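This site uses cookies to remember your preferences. By continuing to read you accept our use of cookies.

The box on the bed

6 min read

I moved the small stuff last month. The big stuff stayed where it was. I mean toiletries, pens, tape, the half bottles of things that live on every flat surface in a bedroom if you let them. I had been putting it off since June.

My sister-in-law, Meinir Ruddock, has a rule about this kind of job, which is that you don't buy a container until you know what's going in it. I broke the rule. I bought a clear box first, then looked for things to put in it. It cost more than I wanted to pay, but the cheaper ones were all cloudy and I know from experience that if I can't see into a box I forget what I own. I once found three tubes of the same hand cream in a gray bin under the sink. One of them had separated.

So the box is clear on every side. I don't use the lid. Lids are where my systems go to die. I put something on top of the lid, then something on top of that, and by the end of the week the box is furniture.

I did the sorting on the bed. I've tried the floor and my knees don't like it, and the desk was covered already. The bed has the bright patchwork comforter on it, the one my aunt sent, and if you drop a white cap on a gray carpet it's gone, but on that comforter you can usually find it again. I put the gray blanket down at the near end first so that anything that leaked would leak on the blanket. The blanket goes in a hot wash and the comforter takes two days to dry.

The first pass was liquids. I have a bad habit of keeping bottles with a tiny amount in the bottom. I tell myself I'm going to tip them upside down overnight and get the last of it out, and then they stand there for a season. My rule now is to hold the bottle up to the light. If the liquid covers the base, I can keep it and it goes to the front of the line to be used up. If it doesn't, it gets rinsed and goes in the recycling. Glass is easy for this. With colored plastic you have to go by weight, and I'm not good at judging weight.

The second pass was things in tubes. Tubes lie down, and they roll, so they go in at the front where they have something to roll against. Pens count as tubes for this purpose. I did try keeping pens in a cup, but then I had a cup of pens in the bedroom and a cup of pens in the kitchen, and I still wrote the grocery list with an eyeliner.

The third pass was tape, batteries, and the other items that belong to no room. I own more white tape than one person should. It's good tape. It came in a bulk order when I was labeling boxes for the last move, and the order page said 200 labels and I didn't notice the tape was included. 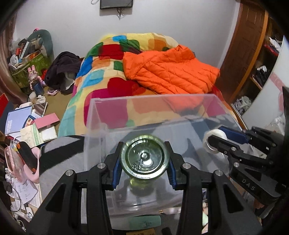
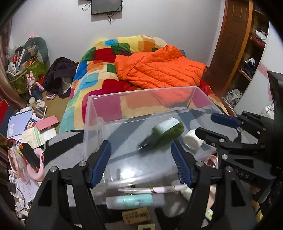
Clear box, patchwork comforter, and the orange jacket I still hadn't hung up.

The jacket needs its own paragraph. It's a puffer and it takes up as much space as a small dog. It doesn't fit on the hook behind the door because the hook is shallow and the jacket slides off. It fits in the wardrobe if I take out two other coats. Most days it ends up on the bed, and at night I move it to the chair, and in the morning I move it back so I can sit on the chair. I thought about a vacuum bag but I wear the jacket too often for that. For now I've ordered a deeper hook from Jollomus, and if that doesn't hold it I'll get rid of one of the coats. I know which one.

The open shelves are in better shape. I did those in the spring and they've mostly held. White clothes are up high, dark ones lower, shoes at the bottom. I fold things in thirds and stack them with the fold facing out. I don't roll. I tried rolling for two weeks and found I couldn't tell one rolled black shirt from another, so I was unrolling four to get dressed.

Back to the box. I had planned to stand everything upright in it, like a row of books. That didn't work. The bottles have different heights and the short ones get lost behind the tall ones. What works better for me is laying the bigger bottles on their sides, provided the caps are tight. I check each cap before it goes in. I learned this with a bottle of toner that I'd closed on a slant, and I spent an evening wiping down every single thing it had been stored with.

I also leave space. I was tempted to fill the box because it was there, and when I'd gone through everything I still had a handful of things sitting on the blanket, wanting a place. Most of those were duplicates. The duplicates went into a bag for the hall closet. If the box is full on the first day then there's nowhere to put the next thing, and the next thing always comes.

The whole job took an afternoon, with a break for lunch and a longer one when I found a stack of old photos in a drawer I was only supposed to be emptying of hair ties. I've put the photos in an envelope. They're not part of this.

A few people asked after my last post how I deal with soft toys, and the answer is that I don't yet. They're in a pile against the wall with some bags. Some of them were gifts and some I've had since I was a kid, and I'm not going to make decisions about those at the end of a long day. I might try a hammock in the corner. Meinir says a hammock is a pile that hangs from the ceiling. She has a point, but I'd get the floor back.

I'll write again when the hook arrives. If anyone has used one on a hollow door, please tell me whether it pulled out. The door is older than the rest of the room and I'd like to avoid drilling it twice.

Recent posts
Folding in thirds, six months later
What I keep in the hall closet
Washing a comforter that doesn't fit the machine
The drawer of cables, part two
Labels I regret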